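布の折りたたみ作業でグリッパーが片側だけ閉じ切らなくなったときの切り分け手順

手持ちグリッパーを左右一組で使い、ベッドの上で布をたたむ動作を記録していると、片方の指だけが最後まで閉じず、布の端がすべって抜けることがあります。Mavesanceの作業場では3月に同じ症状が続き、記録の途中で気づかないまま60本を撮り直しました。以下はそのときにまとめた手順です。工具は六角レンチと隙間ゲージだけで足ります。

症状の見分け方

次のどれかに当てはまれば、この手順の対象です。

・何もはさまずに閉じたとき、パッドの先端に隙間が残る
・開度の記録値が、完全に閉じても0に戻らない
・薄い布の端をつまむと、引き上げる途中で抜ける
・左右を持ち替えても、同じ側の機体だけで起きる

最後の項目が当てはまらない場合は、機体よりも握り方を先に疑ってください。

手順1 作業を止めて電源を切る

記録を停止し、本体の電源を切ってから指のリンクに触ります。通電したまま関節に指を入れないでください。Benedicta Nutsugahはこの確認を省いてリンクに爪をはさみ、その日の作業を中止しています。左右どちらの機体かをラベルで確認し、不調の側を作業から外します。

手順2 開いた状態で確認する

指をいっぱいに開き、パッドの面と関節のねじを見ます。パッドが浮いていないか、ねじの頭が飛び出していないか、糸くずが巻き込まれていないかを順に調べます。糸くずはピンセットで抜き、エアダスターは使いません。奥に押し込んでしまうことがあります。
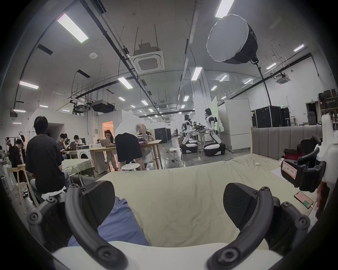

図1 グリッパーの指。パッドの面と関節のねじを確認する

ねじのゆるみは目では分かりにくいので、レンチを軽く当てて回るかどうかを見ます。回ったねじには印をつけておき、全部を見終わってから締めます。途中で一本だけ強く締めるとリンクが片寄り、別の側が渋くなります。

手順3 何もはさまずに開閉する

電源を切ったまま、手でゆっくり20回開閉します。引っかかる位置がいつも同じならリンク側、毎回違うなら異物の可能性が高いです。左右の指が同時に中央へ来るかどうかも見てください。片方が先に着く場合は、連結部のピンが減っています。ピンはForis用の予備がそのまま使えます。

机の縁や自分の脚に機体をあずけた姿勢で開閉すると、リンクに横向きの力がかかり、正常な機体でも渋く感じます。両手で持って確認します。

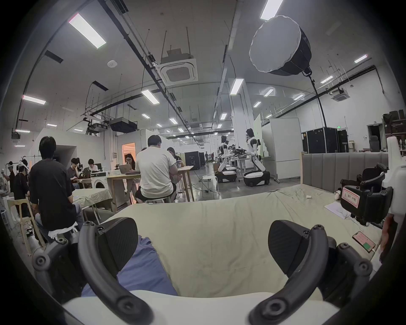
13ページ

手順4 ゼロ点を取り直す

リンクに問題がなければ電源を入れ、Mavevdenの設定画面でゼロ点を取り直します。

1 指を完全に閉じ、そのまま3秒保持する
2 「閉位置を登録」を押す
3 完全に開いて「開位置を登録」を押す
4 もう一度閉じ、表示が0になることを確認する

手順4の4で0にならないときは、登録を繰り返さずに手順2へ戻ります。隙間が残ったまま登録すると、その隙間が閉位置として保存されます。3月の撮り直しの原因はこれでした。画面の値は正常で、パッドだけが開いていたため、記録を見直しても気づけませんでした。

手順5 布で確認する

最後に実際の布を使います。青い布をシーツの上に広げ、端をつまんで引きます。布の中央をまとめてつかむと厚みで保持できてしまい、確認になりません。次に両側から一か所ずつつまみ、ゆっくり張ります。 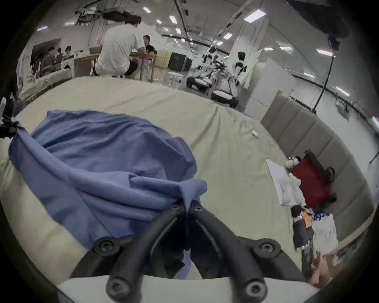 張った状態で5つ数え、パッドの間で布がずれなければ合格です。ずれる場合はパッドの表面を乾いた布で拭いてからもう一度試し、それでも抜けるならパッドを交換します。アルコールはゴムを硬くするので使わないでください。

復帰後の記録

点検した機体は、左右の別、印をつけたねじの位置、ゼロ点を取り直した時刻を点検表に書きます。Cosgroveの旧型を併用している場合は、点検表の様式が違うため別紙にしてください。不調が始まった時点がはっきりしないときは、最後に合格した点検までさかのぼり、その間の記録を保留にします。保留の解除はKeith Rakenaに連絡してから行います。

同じ機体で一週間のうちに二度症状が出た場合は、この手順での復帰はせず、修理に回します。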